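Unit 4: Interim maintenance and the shared home

An interim order covers the period between filing and final judgment. It does not settle ownership. The court looks at three matters in order: whether the parties shared a household, what each side earns, and what the applicant needs to live on until the hearing.

Rent and maintenance are separate heads. Rent pays for a place to live. Maintenance covers food, medical costs and upkeep. A claim that merges them is often sent back for a fresh statement of means.

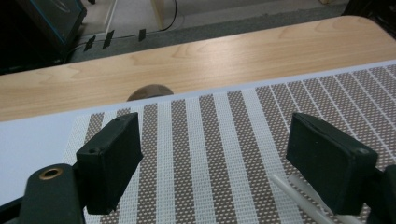
Fig. 4. Open gripper jaws, black finger pads facing each other.

In the Kerkalier problem (reader, item 643), the applicant moves out before the order is made. Consider whether rent runs from the date of filing or the date of the order — the statute is silent, and the course reader gives both views.

An appeal does not by itself stop payment. A stay must be asked for, and the court may require part of the arrears to be deposited first.

Reading: Bramari course reader, item 1099. Skip the section on foreign decrees.

Written answers to the Kerkalier problem are due before the next unit.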